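Grestitz Project – Progress Report to the Utex Fund
May 30, 2023

During this period, the Lindus team continued to record cloth-handling tasks with hand-held grippers. Operators completed 80 demonstrations of folding and sorting, of which 18 were set aside for incomplete tracking and will be repeated. A further 36 were recorded by remote control at the Koubek site, where operators worked more slowly and found thin fabric difficult to grasp.

Training for new operators, begun in January, is now complete. Written instructions were revised to require a fixed starting position for the gripper – a change requested by the staff who review the recordings.

Spending remains within the approved budget. The next period will cover items with straps and ties, and 2 additional work tables will be brought into use.

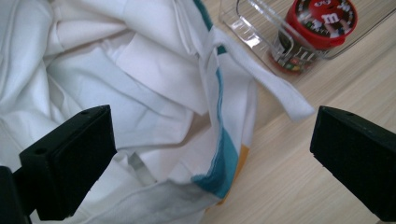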